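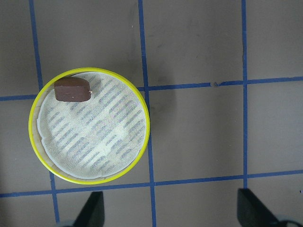
접시에 올린 초콜릿 코팅 아이스크림 바

인쇄하기 | 이메일로 보내기

냉동 디저트 보관 및 위탁 판매 안내: 자주 묻는 질문

본 페이지는 이스투멘(Istumen) 공동 냉동창고를 이용하는 입점 업체와 개인 제조자, 그리고 수령 고객의 문의 가운데 반복되는 사항을 정리한 것입니다. 개별 계약서에 별도의 조항이 있는 경우에는 계약서의 내용이 우선합니다.

1. 이용 신청

문: 공동 냉동창고는 누구나 이용할 수 있습니까?
답: 식품 관련 영업 신고 또는 등록을 마친 사업자라면 신청할 수 있습니다. 신고 절차가 진행 중인 경우에는 접수증 사본으로 가신청이 가능하나, 실제 입고는 신고가 완료된 후에 허용됩니다. 가정에서 소비할 목적의 개인 물품은 접수하지 않습니다.

문: 신청 시 제출할 서류는 무엇입니까?
답: 이용 신청서, 영업 신고증 사본, 품목별 성분표, 포장 규격표를 제출하여 주십시오. 품목이 추가될 때에는 성분표와 포장 규격표만 다시 제출하시면 됩니다. 서류는 창구 또는 전자우편으로 접수합니다.

문: 보관 구획의 최소 단위는 어떻게 됩니까?
답: 최소 단위는 선반 네 칸입니다. 그보다 적은 공간이 필요하신 경우에는 다른 업체와 구획을 나누어 쓰는 공동 신청이 가능합니다. 이때 대표 신청인을 한 명 지정하여야 하며, 요금 고지서는 대표 신청인에게만 발송됩니다.

문: 신청 후 구획을 변경할 수 있습니까?
답: 빈 구획이 있는 경우에 한하여 변경해 드립니다. 변경 신청은 월 단위로 처리하며, 이미 납부한 요금의 차액은 다음 고지서에서 정산합니다. 성수기인 7월에는 구획 변경을 받지 않습니다.

2. 입고와 보관

문: 입고할 때 제품의 온도를 확인합니까?
답: 그렇습니다. 모든 입고분은 하역장에서 표본 온도를 측정하며, 계약서에 기재된 기준을 충족하지 못한 상자는 인수하지 않습니다. 측정 결과는 입고증에 기재되고, 이용자는 그 사본을 받으실 수 있습니다.

문: 상자 표기는 어떻게 하여야 합니까?
답: 상자의 좁은 면 두 곳에 업체명, 품목명, 제조 단위 번호, 소비기한을 표기하여 주십시오. 손으로 쓴 표기도 인정하나 번지지 않는 필기구를 사용하여야 합니다. 표기가 한 면에만 있는 상자는 보완 후 입고됩니다.

문: 한 번에 입고할 수 있는 수량에 제한이 있습니까?
답: 예약 한 건당 100상자까지 입고할 수 있습니다. 이를 초과하는 물량은 예약을 나누어 신청하여 주십시오. 연속된 시간대로 예약하시면 차량을 이동하지 않고 이어서 하역하실 수 있습니다.

문: 견과류나 유제품이 들어간 제품도 같은 구획에 둘 수 있습니까?
답: 밀봉된 완제품은 같은 구획에 보관할 수 있습니다. 다만 개봉된 원재료와 반제품은 완제품과 같은 선반에 둘 수 없으며, 알레르기 유발 성분이 포함된 원재료는 지정된 하단 선반에만 보관하여야 합니다.

문: 드라이아이스를 함께 반입하여도 됩니까?
답: 창고 내부로는 반입할 수 없습니다. 운송용 드라이아이스는 하역장의 환기 구역에서 담당 직원에게 인계하여 주십시오. 인계된 드라이아이스는 반환하지 않습니다.

문: 보관 중 제품 표면에 성에가 생기는 이유는 무엇입니까?
답: 포장 안에 남은 수분이나 온도 변화가 주된 원인입니다. 입고 전에 포장의 밀봉 상태를 점검하시고, 출고와 재입고를 반복하지 않도록 물량을 나누어 두시기를 권합니다. 이미 녹았던 흔적이 있는 제품은 재입고할 수 없습니다.

3. 위탁 판매

문: 위탁 판매와 단순 보관은 어떻게 다릅니까?
답: 단순 보관은 물품의 보관과 출고만을 포함합니다. 위탁 판매를 선택하시면 리데라(Lidera) 매장에서의 진열, 판매, 정산이 함께 이루어집니다. 두 방식을 품목별로 달리 지정할 수도 있습니다.

문: 판매 가격은 누가 정합니까?
답: 가격은 제조자가 정합니다. 매장은 가격을 임의로 변경하지 않으며, 할인 행사를 진행할 때에는 사전에 서면 동의를 받습니다. 가격 변경은 매장 영업 시작 전까지 통지된 경우 당일부터 적용됩니다.

문: 정산 내역에 이의가 있을 때는 어떻게 합니까?
답: 정산서를 받으신 달의 말일까지 이의 신청서를 제출하여 주십시오. 정산 업무는 알반 가야르(Albane Gaillard) 정산담당이 처리하며, 출고 기록과 판매 기록을 대조한 결과를 서면으로 회신합니다.

문: 시식용 제품도 제공하여야 합니까?
답: 의무 사항이 아닙니다. 제공하시는 경우 시식용 물량은 판매용과 구분하여 입고하고, 상자에 '시식용'이라고 표기하여 주십시오. 시식용 제품은 정산 대상에서 제외됩니다.

4. 출고와 수령

문: 출고 신청은 언제까지 하여야 합니까?
답: 오후 4시까지 접수된 신청은 다음 영업일에 출고됩니다. 이후에 접수된 신청은 그다음 영업일로 넘어갑니다. 긴급 출고는 별도 요금이 부과되며, 하역장 사정에 따라 제한될 수 있습니다.

문: 배송 차량을 직접 준비하여야 합니까?
답: 직접 준비하시거나 제휴 운송사인 카라스코(Carrasco)를 이용하실 수 있습니다. 직접 운송하는 경우 냉동 적재함의 온도 기록 장치를 갖추어야 하며, 출고 전에 적재함 내부를 점검합니다.

문: 수령한 제품의 모양이 변형되어 있으면 어떻게 합니까?
답: 인수증에 서명하시기 전에 운송 기사에게 알리고 상자와 제품을 함께 촬영하여 주십시오. 서명 이후의 신고도 접수하지만, 책임 소재를 확인하는 데 시간이 더 걸릴 수 있습니다. 해당 제품은 확인이 끝날 때까지 냉동 상태로 보관하여 주십시오.

문: 수령 고객이 반품을 요청할 수 있습니까?
답: 냉동식품의 특성상 단순 변심에 의한 반품은 받지 않습니다. 오배송이나 포장 파손의 경우에는 교환 또는 환불이 가능하며, 구체적인 기준은 판매처의 약관을 따릅니다.

5. 계약과 문의

문: 계약을 중도에 해지할 수 있습니까?
답: 해지 예정월의 전월 말일까지 서면으로 통지하시면 위약금 없이 해지됩니다. 남은 물품은 해지일까지 출고하여야 하며, 기한을 넘긴 물품에는 일 단위 보관료가 부과됩니다.

문: 정전이나 설비 고장에 대한 대책이 있습니까?
답: 창고에는 비상 발전 설비가 있으며, 사테르(Sater) 관제 시스템이 구획별 온도를 기록합니다. 기준을 벗어난 경우 등록된 연락처로 문자 통지가 발송되므로, 연락처가 바뀌면 즉시 알려 주시기 바랍니다.

문: 창고 견학이 가능합니까?
답: 계약을 검토 중인 사업자에 한하여 예약제로 운영합니다. 방한복과 안전화는 현장에서 대여하며, 냉동 구역 내부의 촬영은 허용되지 않습니다.

문: 여기에 없는 사항은 어디에 문의합니까?
답: 이용자 상담 창구의 쉬에 시우잉(Xiuying Xue) 담당에게 문의하여 주십시오. 서면 문의에는 계약 번호를 기재하여 주시기 바랍니다.

인쇄하기 | 이메일로 보내기
최종 업데이트: 7월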